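Tabletop Wargame Design
Handout 6: Movement, Measurement and Ground Scale

Revised December 18, 2024

Read this before the Egan map exercise. The terms are the ones used in the rules drafts, so please use them the same way in your own.

Ground scale

Ground scale is the ratio between a distance on the table and the distance it stands for. It is set separately from figure scale, and in most rules the two do not match. A 28 mm figure may stand on a table where one inch is 25 yards. The figure is then far too tall for the ground it occupies, and the rules have to say what its base means. In the Esari draft the base is the unit and the figures on it have no rules meaning. Range and movement are both taken from the front edge of the base.

Pick the ground scale first, then the turn length, then the move rates. Working in the other order usually gives infantry that crosses a valley in two turns while the guns have fired twice.

Worked case: a six-foot table is 72 inches. At 25 yards to the inch it covers 1,800 yards. A formed line marching at 75 yards a minute moves 3 inches in a one-minute turn. With deployment zones 12 inches deep on the short edges, the gap between the two sides is 48 inches. If only one side advances, that is sixteen turns before contact, too long for an evening game. The usual fixes are a longer turn, a shorter gap, or a march move that is allowed only out of enemy sight. 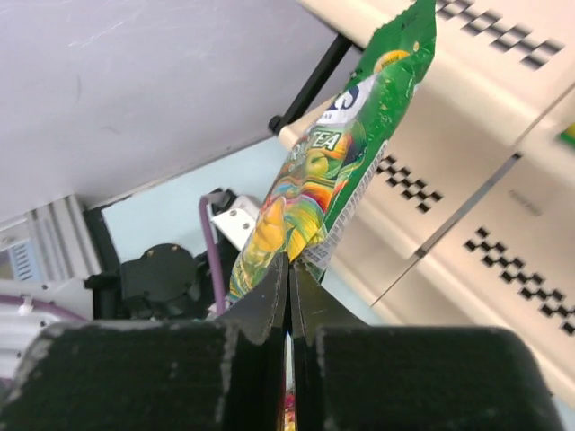
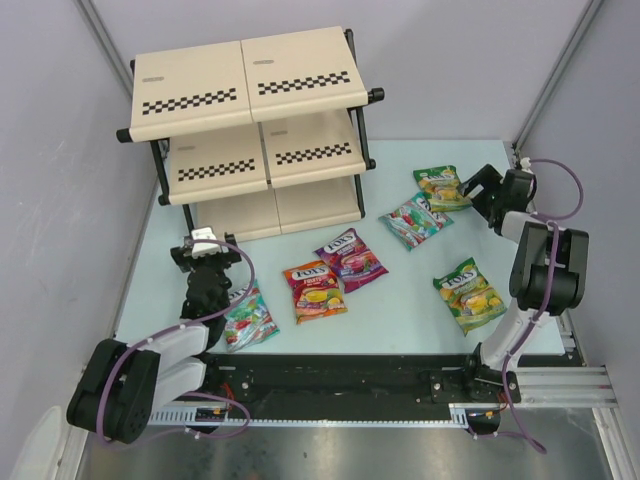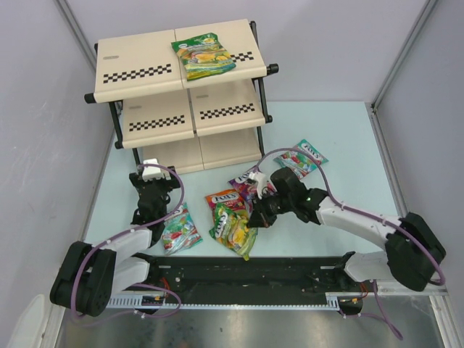 Turning and wheeling

A wheel pivots on one front corner. The distance spent is the arc traveled by the other front corner, but players measure it as a straight line. For a wheel of 30 degrees or less the error is small enough to ignore. At 90 degrees the straight line is about ten percent short. State in the rules which one you mean. The Zandeck rules do not, and two readings of the same paragraph are in use.

An about-face is priced in one of three ways: free, a fixed cost in inches, or a fraction of the move. A fixed cost hurts slow troops most. A fraction treats all troops alike and needs more arithmetic at the table.

Hexes and squares

A hex grid removes most measuring. It also fixes facing at 6 directions, and a straight line of troops will run clean along only 3 axes. On the others the line zigzags, and you need a rule for which hexes count as adjacent to its front. The Drollico map has 2281 hexes, and its main road runs against the grain for most of its length. Count the movement cost of that road by hand before you set a road bonus.

Squares are easier to draw on a cloth. Diagonal moves are the problem. Counting each as one square makes them too cheap by a factor of 1.41 - counting every second diagonal as two squares is close enough for play.

Premeasuring

Decide whether players may measure before they declare. If they may not, range guessing becomes a skill the game tests. If they may, expect units to be parked a hair outside charge range, and consider a small random addition to the charge move.

Exercises, due in February

1. Give a ground scale and turn length for the Egan map so that a marching column crosses it in eight turns. Show the figures.
2. Rewrite the Zandeck wheeling paragraph so that it has one reading.
3. Convert your infantry move rates to hexes. List any rate that rounds by more than a quarter of a hex - fractions may not be carried over between turns.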